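Can a robot put stuff away in a drawer yet? How to test it at home

Short version – sort of. Opening the drawer is the easy half. Putting an umbrella in and getting it shut again is where the Jirkix arm eats up my evening.

Step 1. Pick one drawer, one object. TV cabinet is fine. Open drawer, folded umbrella, strap and all. Start with the gripper already down by the umbrella.
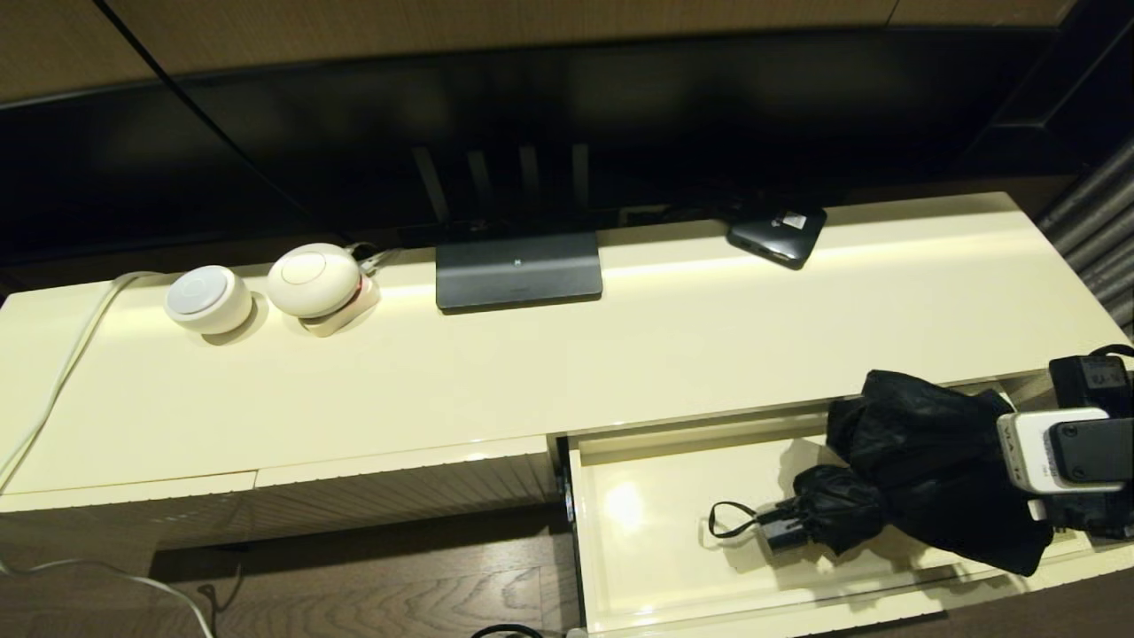 Can it handle soft things like umbrellas?
Mostly, if you go slow. Straps and loose fabric are what snag, so tuck them in for your first runs.

Step 2. Log every try. I did 55 on the Jorko software, default speed. Write down fails too, teh boring ones especially.

Step 3. Glossy fronts. Shiny drawers confuse depth sensing, so dim the lamps and run the same set again.

Step 4. Cables. Move them or mark them as no-go before the arm goes anywhere near the floor. 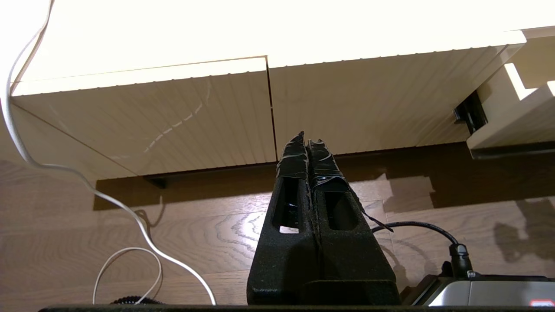 Do the no-go zone by hand, auto-detect misses thin cords. Takes 9 minutes. Save it, then reload before each set – mine forgets after a restart.

Step 5. Closing. Push with the finger sides, low force. Stop if it stalls, check whats in the way, go again.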